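She has run the chores program at Zoltilby long enough to have stopped promising dates, and she laughs when I bring up the brochure that once did. We talked on a Thursday over very weak coffee, and I asked her straight out whether a machine could tidy my living room.

"It could tidy a bit of it," she said, "if you were patient, and if you hadn't moved the sofa." Her group has a list of 312 household jobs, everything from closing a cabinet to putting a book back where it belongs, and so far 77 of them go well enough that she'd let her mother watch.

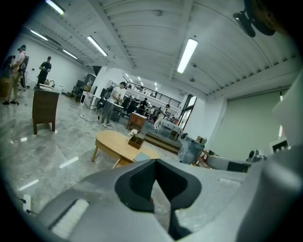 The main floor, with the coffee table and the workbenches beyond it.

What surprised me, as somebody who loads a dishwasher badly every night, was how much of the trouble comes down to touch. "People ask me about the hard stuff, cooking and ironing and so on," she told me, "and I end up talking about drawers for twenty minutes!" A drawer can stick, or tip, or slide out farther than you wanted, and your fingers sort all that out while you're thinking about lunch. Her team has logged 3,936 tries at furniture jobs, almost 600 of them on drawers alone, and she still calls drawers her favorite argument.
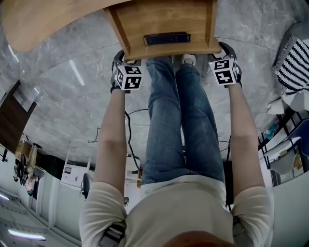 So would you buy one for your own home today?

"I'd wait a while. I'd love one for the shop floor at Vanwood, where the shelves stay put and somebody is always nearby to help it out. My kitchen is another matter, because my kids live in it."

She walked me back to the door still talking, mostly about hinges, and said I should come again in January when they start on laundry.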